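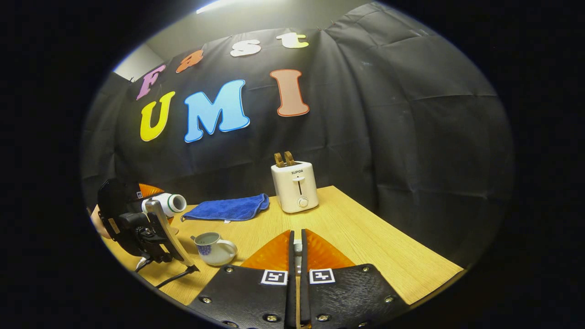 butterside_up: Two slots is plenty for a small household, and I will go to bat for that any time of day. I gave up a four-slot last winter and the only thing I miss is making toast for company, which I do maybe once a month.

Small breakfast setups – show and tell
19 replies · 1,256 views · 2 shares

**marmalade_moth**
Thank you, I was hoping the two-slot people would show up! I've been a fan for years. You get one round knob to turn, one lever to push, and then it's breakfast. White, boxy, rounded edges, nothing on the front that needs a manual. I had a fancy one before that with a row of buttons for bagels and frozen waffles and who knows what, and I used the same button every single morning.

My table is light wood so a white toaster looks great on it. I know that isn't a cooking tip but I enjoy looking at it while I wait.

**slowcrust**
Nice color on those slices. That's where I like mine too, a proper brown. My family takes theirs out when it's barely warm bread and calls it toast. What number do you set the knob to?

**marmalade_moth**
Depends on the loaf! For sandwich bread I stay just past the middle. For my own bread I go nearly all the way up, and sometimes I push the lever down a second time for a few seconds. I've never trusted the numbers much. I wrote down my settings on a card once for three kinds of bread, then changed flour and the card was useless.

**ovenmitt77**
I'm going to be the grump about the towel. Why microfiber? I tried those blue ones in the kitchen and toast crumbs get stuck in the fibers for good. You wash it, the crumbs are still there. You dry it, now they're baked in. Plain cotton for me, the flat-woven kind, and you just shake it out the back door.

**marmalade_moth**
See, I have the opposite problem! Cotton pushes crumbs around and half of them end up on the floor. Microfiber grabs them. I do rinse it under the faucet before it goes in the wash, and I keep kitchen towels away from anything fluffy. Folded flat next to the toaster it's always in reach, and I use it for milk drips too.

**ovenmitt77**
Rinsing a towel so you can wash the towel. OK.

**butterside_up**
I use a little brush and a dustpan the size of my hand, so I guess I'm no help to either side. The brush came from Cimberg, the small housewares place near me, and it has outlived two toasters.

**teaspoon_tally**
Can we talk about the creamer? I love a white cup with a blue flower pattern, it makes even a weekday feel like you're at your grandmother's. I have a few of that sort and I never pour milk from the carton at the table anymore. The handle on mine is so small that I hold it with two fingers.

Question for everybody, do you fill it the night before or in the morning?

**marmalade_moth**
Morning, always. I fill it about halfway and that does for two cups of coffee. If there's any left it goes in the oatmeal.

**slowcrust**
Night before, covered, in the fridge. Then the milk and the cup are both cold and you carry one thing to the table.

**ovenmitt77**
Carton. Sorry. It pours fine and it's one less thing to wash.

**teaspoon_tally**
ovenmitt77, you are missing out and I say that with love. A little cup takes five seconds to rinse. Put hot water in it while you're clearing the plates and it's done by the time you get to it.

**paperclip_pete_no**
Different subject. I'm way more interested in the letters! Are those foam? I help put up the displays at a community hall and I've been trying to get foam letters to stay on black cloth for ages. Tape lets go of fabric overnight. I tried sticky dots, same thing, plus they leave fuzz all over the back of the letter so you can't reuse the dot.

**marmalade_moth**
Pins! Foam takes a pin really well. Go in at a slant so the pin catches some cloth and comes back into the foam, and for a wide letter like an M use more than you think you need or one leg will droop. Bright colors are wonderful on black, too. Yellow and sky blue jump right out at you, and so does that orange.

**paperclip_pete_no**
Pins, great, I'll try that. And did you lay out the arc on the top row with a string or just go by eye? Mine always start out as a curve and finish as a staircase.

**butterside_up**
Not the person you asked, but string with a pin at each end, let it hang, and copy that shape upside down. It works on paper first. Once you have the paper you can hold it up to the cloth and mark it with chalk.

**fernandflour**
I'd iron or steam the cloth before any of that. Black shows every crease and every pale scuff. Skudari sells a handheld steamer that I've been happy with, and you don't have to take the cloth down.

**paperclip_pete_no**
I don't mind creases, to be fair. From across the room people read the letters. We steamed ours once and it was wrinkled again by the next event, and I spent a whole evening on it.

**fernandflour**
A whole evening? How big is this thing? I did a curtain-sized piece in the time it took to listen to one side of a record.

**slowcrust**
Bringing it back to bread for a minute. Has anyone tried the Wirnalix seeded loaf in a narrow slot? I like the flavor a lot but the slices are thick and the seeds fall off and burn in the bottom. I get that smoky smell by the second round. I empty the crumb tray every few days and there's always a pile.

**butterside_up**
Yes, and I switched to slicing it myself. Get the unsliced one, let it sit a day, and cut it a bit thinner than feels right. Also run your hand over each slice above the sink first to knock off the loose seeds. Unplug before you do the tray, obviously, and let it cool all the way.

**teaspoon_tally**
If you're ever near the Ateş bakery stall, their plain white loaf fits a two-slot perfectly and the slices poke up out of the top enough to grab. I burned my fingertips for years on short bread that sank down inside. Wooden tongs also help, the kind with a magnet on the side.

**slowcrust**
Ooh, tall slices, yes. That's an underrated thing in a loaf. Unsliced Wirnalix is on my list now, thanks butterside_up, I'll report back on the seeds.

**ovenmitt77**
I bought a microfiber towel. Green, they were out of blue. If it's full of crumbs by December I'm coming back to this thread.

**marmalade_moth**
Yay! Rinse it first! And skip the fabric softener, it makes them slide right over everything.

2 shares · Reply to thread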